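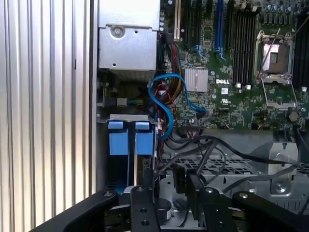

Progress report: teaching by demonstration for computer disassembly
Reporting period: second quarter of the award, through August
Prepared by Barrett Whitlock, project lead, Faler workshop
For: Gramville Fund, program office

Summary

The work is on plan in three of the four areas agreed in the proposal. Recording of demonstrations is ahead of the target for this stage. Training on the first task has started and gives usable results on one type of case. The second task, unplugging data cables, is behind, and the reasons are set out under Problems. We are not asking for a change to the budget total. We are asking for one change to how it is split, described at the end.

Background to this period

Bromico takes in retired office computers and strips them for reuse and recycling. Most of the time at the bench goes to small steps inside the case: freeing drives, pulling cables, lifting out cards. The proposal was to have experienced bench staff show these steps to a robot arm by remote control, record what they do, and train a control program on the recordings. During the first quarter we built the workstation and settled on the recording format. Nearly all of the second quarter has gone into the recordings themselves.

Work done

1. Recording of demonstrations

The proposal called for 1,000 demonstrations by the end of this quarter. We have 1,818 that passed review. A demonstration counts as passed when the operator finishes the step, all camera streams are complete, and the joint data has no gaps. Sessions that fail any of these are kept in a separate folder and don't count toward the total.

The operator sits beside the workstation and moves a pair of hand controls. The arm follows. The operator may look at the case directly or at the wrist camera view on the monitor. At first we left this choice open. Since the middle of the quarter we have asked people to use the monitor for the last part of each approach, so that what they react to is also in the recording. The trained program sees only the camera views, and demonstrations guided by things outside those views were teaching it very little.

2. Operators

We have trained 11 people on the remote controls, all from the Bromico bench staff. Training takes one morning. Most of them reach a steady pace by their second full session. The main habit to unlearn is speed: people who do this work by hand want to go straight in, and the arm is slower than a hand. We now start each new operator on an empty case with the drive cage only, and move to a full case — board, power supply, cables and all — when they can place the fingers on a tab without touching the bracket.

3. First task: drive carriers

The first task is to bring the gripper to the drive carriers, close on a tab, and release the carrier. We chose it because the tabs on this chassis are bright blue plastic against bare metal and are easy to find in the camera view. The carriers themselves sit under a sheet-metal bracket, so the approach has to come in at the right angle.

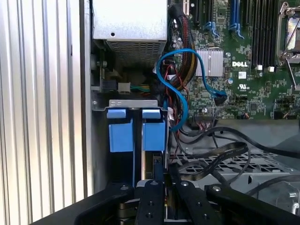

Wrist camera view during work on the drive carrier task. The gripper fingers are at the bottom, below the two blue tabs.

The program trained on the first batch of recordings can find the tabs and bring the fingers to them on the Dell chassis used for most sessions. Closing on the tab is less dependable. When the case is shifted on the bench between runs, the approach still works in most positions we tried, but the fingers tend to arrive a little low. We expect the newer recordings, made with the case in varied positions, to help with this. They have not been used in training yet.

4. Second task: data cables

Recording for this task began late in the quarter. The operator follows the blue SATA cable to its connector on the board, grips the plug, and draws it out. Bench staff can do this well over remote control, though it takes several tries to find a grip that holds the plug and leaves the cable free. We have enough recordings to start a first round of training next quarter.

Problems

Cable position. The data cable loops over the board and crosses in front of the power wires, and it lies differently each time the case is set up again. Operators cope with this without trouble, but they cope in different ways. Some push the loop aside first and others go around it. The recordings therefore contain two methods for one step, and our early trials suggest the program mixes them. We have written a short guide that asks everyone to go around the loop, and we have marked the older sessions by method so they can be trained separately.

Glare. The ribbed metal panel at the side of the case reflects the bench lights strongly. We moved the lights once and plan to add diffusers.

Finger wear. The bolts at the ends of the gripper fingers worked loose twice during long sessions. Checking them is now part of the start-of-day list, along with the camera mount and the emergency stop.

Control delay. For part of the quarter the operators reported a lag between the hand controls and the arm. Tran, who supplied the controls, traced it to a setting in the receiver and corrected it remotely. We reviewed the sessions recorded during that time and removed the worst of them before arriving at the total given above.

Plan for next quarter

Train the drive carrier task again on the full set of recordings and test it with the case in 4 set positions. Finish recording the cable task under the new guide. Begin setting up a second chassis type, so we can see how much of the first set carries over and how much has to be shown again.

We had hoped to start on memory modules as well. With the cable task behind, we propose to move that work to the following quarter.

Budget note

Spending on equipment is under plan. Spending on operator time is over plan, as a result of the extra recordings and the repeat sessions on the cable task. We ask the Fund to approve moving the unspent equipment money to operator time. The revised table is attached to this report, and we can go through it by phone any afternoon that suits the program office.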